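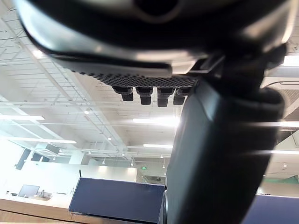

If you've trained a grasping policy off a wrist camera and it works beautifully until someone switches the lights on, pull up a chair. I lost most of June to this one. The fix took me an afternoon once I knew what I was looking for, so I'm writing it up for anyone else at Flelldale (and for me, when I forget).

Our policy was learning the ceiling. Whenever the wrist tips back, the camera fills up with strip lights and trusses, and those make lovely strong patterns for a network to hang on to. Mine had worked out where the arm was by reading the roof! Very clever, and no use at all once we moved the arm to the Bircombe bench.

What you need: your recorded episodes, the joint angles for each one, and a way of editing pictures in bulk. I use a little tool of ours called Flikix, but any script will do.

## 1. Find the upward-looking frames

Work out the camera's tilt from the joint angles and flag everything where it points above level. I started with a brightness test instead, and it was hopeless, as the gripper housing is shiny and picks up highlights from the lamps all by itself. Stick with the joint angles.

## 2. Make a mask for the robot

You want to keep the gripper and change what's behind it. Ours is nearly all black against a white ceiling, so a plain threshold gets you most of the way. Then tidy up by hand round the pegs and the glossy edge of the housing, where the threshold nibbles bits out. Do this for a few wrist poses, not just one, or the arm segment ends up half erased.

Kvido Vrabec wrote a much nicer mask that renders the arm from its model. If you've got a decent model, ask him for it. I hadn't, so threshold it was.

## 3. Swap the background

For each flagged frame, paste in a random background behind the mask. I used 200 photos of rooms, sheds, corridors and the odd car park. Change it per episode and leave it alone within the episode, otherwise you get a horrible flicker and training goes wobbly.

Swap 60 per cent of the flagged episodes and leave the rest as they are. I tried swapping the lot and the policy got shy about moving the wrist back at all. No idea why. Dario Russo thinks my mask edges are to blame and he may well be right.

## 4. Retrain and test somewhere else

Same settings, same number of steps, so you're only changing one thing. Then test under a different ceiling. Out of 60 tries on the Bircombe bench, the old policy managed 40 and the new one got 54. I was very pleased with that!

One warning: on the Kadlec arm the camera sits lower, so you'll need to redo the masks from step 2. Don't borrow mine, they won't line up.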